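Vundine Slatted Screen Panel, Mill Finish
Item 236-V

The Vundine is a fixed privacy screen for patios, side yards and equipment enclosures. Each panel ships flat with its rails already drilled. Posts are sold separately.

The vertical slats slide into the bottom rail one at a time, and the top rail goes on last. Start at the post that is hardest to reach. Leave the set screws finger-tight until the panel is level, then tighten them from the center out.

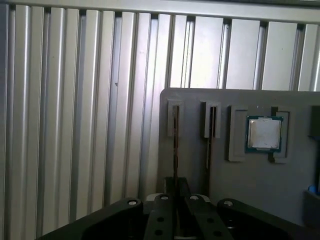
Two people can hang a panel in an afternoon. If the run is on a slope, order the Plosberg stepped bracket, which allows up to 10 degrees of drop per panel. The bracket does not fit the older Alva posts.

Weight per panel: 17 kg
Pack size: 2 panels
Finish: mill, or powder coat to order
Lead time for powder coat: ships in April

Wash with water and mild dish soap. Do not use steel wool or chlorine cleaners. Small scratches in the mill finish can be left alone. Powder-coated panels should be touched up with the pen supplied.

Cut slats cannot be returned. Unopened packs can come back within 10 days, with freight paid by the buyer.

For drawings or trade pricing, ask for Selma Petkov. Orders for more than one pallet go through Ilir Leka.

Prices updated 3/9/20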